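Wosis Bench Cell at the Gronow Open Day: Review

Reviewed by Lowri Edwards
Sunday, February 7, 2021

I run a small shop that takes in old office desktops, pulls the parts that still sell and sends the rest for scrap. Most of that is screwdriver work, and I have been looking at robot cells for a year. Gronow held an open day for the Wosis bench cell at its Plilledano site, so I signed up for a morning slot.

The Wosis is sold as a package: one arm, a gripper, a camera for the wrist, a slatted aluminum bench and the software, called Bultance. You supply the fixtures. Gronow says two people can set it up in a day. I did not see a setup, so I can't speak to that.

The demonstration ran for 90 minutes. The job was work inside a desktop tower with the side panel already off. That is a fair choice, and harder than the block stacking I have sat through at other shows. Cables get in the way, sockets are delicate and every case is laid out a little differently.

What I liked first was the pace. The arm moves slowly over the board and slows down again before it goes low. My own staff could learn from that. The wrist camera feeds a view to the operator's screen, and you can stop the arm from there or from a button on the bench. I tried the button 9 times and it stopped every time, with no lurch.

Bultance is decent. You teach a position by moving the arm by hand and saving it, then give it a name. Renaming one later takes too many clicks, and the undo only goes back a single step. The manual is 209 pages long and has no index - I was sent home with a copy and still haven't found the section on swapping gripper fingers.

The bench is better than I expected. The slats take clamps anywhere along their length, and a tray with posts can sit beside the work. The bare metal does throw back a lot of light, though, and the wrist view suffers for it. I would want a mat over part of it, or softer lamps. Gronow sells a mat for $300, and that seems high for a mat.

Loose cables are the weak spot. The presenter told us to tie them back by hand before a run, and in my shop that would eat much of the time saved. Noise was fine. We talked over it without raising our voices.

I would buy one for sorting and for lifting out cards and memory. I would not buy it yet for a full teardown. Gronow plans another open day in July and I will go back for it.

The wrist view of the bench and the arm over an open tower: 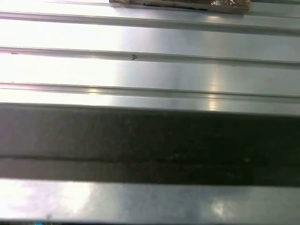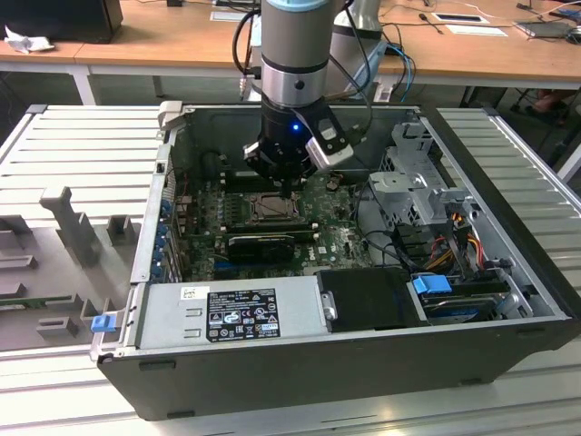 Can one person run the cell alone?

Gronow's advice is to have two people for the first week and one after that. The operator has to stay within reach of the stop button during a run, so don't plan on that person doing other work across the room.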